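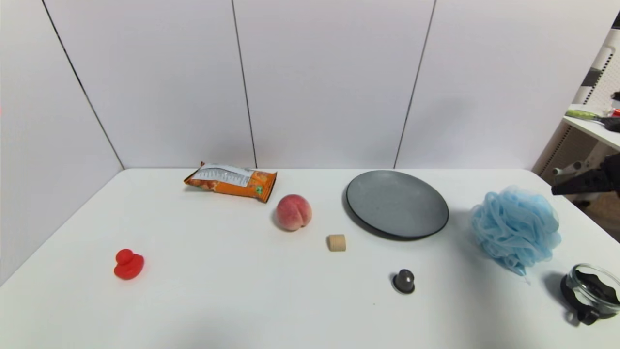

One longtime owner wrote to us that the Talell ran perfectly for a whole summer and then gave her leathery edges and sticky middles, and that all it wanted was a proper cleaning of the rear vent. We hear that a lot, so please give this section a few minutes before you load your first batch of fruit.

Section 4. Drying Peaches and Other Soft Fruit

Before you begin, set the dryer on a level, steady table and leave some room behind it for the warm air to get out. A kitchen table is just fine.

1. Wash your fruit and pat it dry. Cut it in half, take out the pit, and slice it as evenly as you can manage.

2. Slide the Ika mesh sheets onto the trays, smooth side up. They do tend to curl when new, but they'll settle down after a batch or two.

3. Lay out the slices so they don't touch. Each tray holds roughly 300 grams, and it's better to leave a few slices for snacking than to crowd them in!

4. Turn the dial to FRUIT. Let the dryer warm up for 25 minutes with the trays out and the door closed.

5. Load the trays and press START. Swap the top and bottom trays halfway through.

6. Let a slice cool completely before you test it. It should bend without feeling wet.

Note: The Te Moana model has a wider door and uses its own mesh sheets. Ristener trays fit both models.

CAUTION: The dryer draws 475 watts. Plug it straight into a wall outlet and keep the cord clear of the vent.

CAUTION: The metal tray rails get hot. Use oven mitts whenever you move trays during a cycle.

For cleaning the rear vent, see Section 7.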